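ねじ込むだけ、のはずだった
白いプラスチックテーブルと過ごした11月の午後

ベランダ用に小さなテーブルがほしい、と言い続けて2年。ようやく重い腰を上げました。買ったのはRinovの組み立て式で、白いプラスチックの、どこにでもありそうなアレです(でも、アレがいいんです!)。候補にはWainwrightの木製もあって、そっちは正直うっとりするほどきれいだったけれど、うちのベランダは雨が吹き込むし、冬はしまっておきたい。軽くて、ざぶざぶ洗えて、脚が外せる。もう決まりでしょ、と。

さて、脚です。工具なしで回して留めるタイプ、私はずっとナメてました。裏側なんてふだん見ないけれど、近くで眺めると意外によくできていて、薄い壁で細かく仕切られた空洞の上に、溝の入った脚の根元がすっと立っている。まわりを囲む縁のカーブもなめらかで、ちょっとした建築模型みたい。しばらく見とれてしまいました。

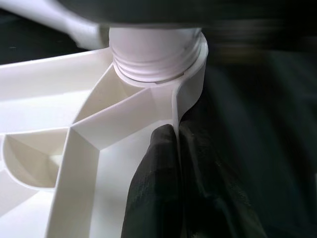

脚は斜めに入れたら負け

最初の1本は、勢いよく回して見事に失敗。途中でぎゅっと固くなったので、きつい作りなんだなあと力まかせに回したら、斜めに噛んでいただけでした。コツは、まず反対向きにゆっくり回すこと。コトッと落ち着くところがあるので、そこから締める向きに変えると、指先だけでするする入っていきます。瓶のふたと同じ要領ですね。途中で重くなったら、意地を張らずに戻す。これだけで、組み立て時間は前の晩の15分から13分に縮みました。たった2分、されど2分!

下に敷くもの、どうしてます?

天板は傷がつくと地味にへこむので、作業の前に敷物を用意するのがおすすめです。私は以前、床に直置きして細かい砂でジャリッとやりました。古い毛布でもいいけれど、黒いキルティングのカバーみたいに厚みのあるものだと安心感が違うし、白い天板を裏返して置いたときに縁がくっきり見えて、脚の傾きにも気づきやすいんです。角の脚は根元に手を添えて、横からも一度のぞいてみてください。

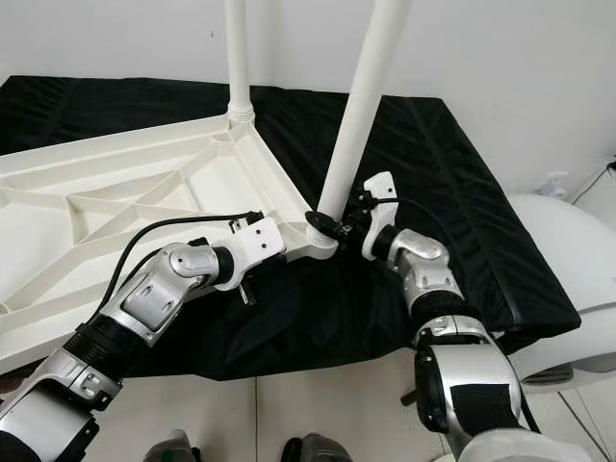

組み上がったら、次はお待ちかねの飾りつけ。Claltsideの雑貨店で見つけたUnaのクロスをかけて、マグカップを置けば、もう立派な喫茶店です。布はテーブルより少し大きめが好み。でも裾が長すぎると風でばたばたするので、角の脚に軽くひもで結んでいます。白くて丸い脚だから、細いひもを巻いても案外すっきり見えるんですよ。今の季節、午後3時を過ぎると手がかじかんでくるけれど、ひざ掛けをもう一枚持ち出して、もうちょっとだけ粘るつもりです。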